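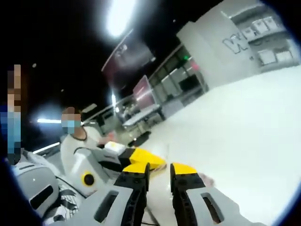
Teaching the sorting arm: what has changed on the second floor

Since July, part of the team at Pledholm has been doing a job that did not exist here before. They pick things up and put them down with a hand-held gripper, and the recordings of those movements are used to train the arm that will take over some of the sorting on the returns line. Several people from other departments have asked what goes on up there and what it means for jobs, so this item tries to answer both.

The arm is called Skallero. It comes from Mivex, who also supply the grippers. The idea is that people who already know how to handle our returns show the machine how it is done, and nobody has to write out every movement in code. The person holds the gripper, closes it on an object, moves the object and lets go. One of those is called a run. A run that goes wrong is marked and put aside, and the person starts again.

Maribel Ayala worked on the returns line for six years before she moved over to lead the recording work. She says the hardest part for new people is slowing down.

"On the line you learn to grab two things at once and look at the next one already," she says. "With the gripper you do one thing and finish it. It took me a week to stop rushing. My hand would go first and the gripper came after."

The target is 3000 good runs for each group of objects. A group can be small boxes, soft items, or cups and jars. Soft items take longest. They fold over or slip, and two people may hold the same item in quite different ways. Both ways are kept as long as the item ends up in the right place.

How the shifts work

There are 28 people trained on the grippers at the moment. Most of them split their time, with mornings on the recording tables and afternoons back on the line. A recording block lasts 38 minutes and is followed by a break. The first plan had blocks of more than an hour, and that was too long. The grippers are not heavy, but holding one out in front of you all morning is hard on the wrist and the shoulder. Several people said so in the first two weeks and the blocks were cut.

People often work at the same table, each with a gripper. They need to agree who reaches first, or they end up in each other's way. Kidus Gidey, who sets the daily object list, now puts the pairs together himself. He tries to put someone new with someone who has done at least 100 runs.

"You can explain it for an hour and it does not help much," he says. "Standing next to someone who does it calmly helps more."

Kidus also goes through the runs that were put aside. Most of the mistakes are plain ones - an object dropped too early, or a gripper that closed on air. He does not keep a list of who made them, and that was agreed with staff before the work began.

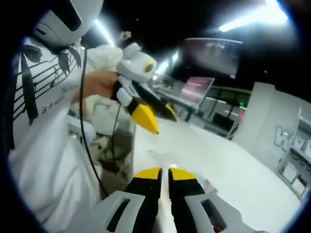 What it means for jobs

Management has said that no one on the returns line will lose a job when Skallero starts. The arm will take the first sort, where items are moved from the bins into groups. Checking, cleaning and repacking stay with people. Some hours will move from sorting to checking, and checking is paid one grade higher.

Not everyone is convinced. A few people on the line have said that it feels odd to teach a machine your own work, and that a promise made this year may look different in three years. Maribel thinks that is a fair thing to raise. She asked for the agreement in writing before she took the lead role, and a copy is in the staff folder by the canteen door.

Others like the change. Sorting means a lot of bending and reaching down into deep bins, and the people who have done it longest are the ones with sore backs. Amin, our software partner, will run a two-day course for anyone who wants to learn to watch over the arm once it is in use. That means clearing jams, stopping it safely and reading the error log. No computer background is needed.

If you want to try the gripper

Recording is voluntary, and you can go back to full-time line work whenever you like. Talk to your shift lead first, then to Kidus, who will find you a first block. New people start with the boxes. Please tie back long hair and leave rings and watches in your locker. If you have had wrist or shoulder trouble, tell Maribel beforehand so she can shorten the block.

The course list from Amin goes up next to the agreement as soon as the dates are fixed. Places go to returns line staff first and then to other departments.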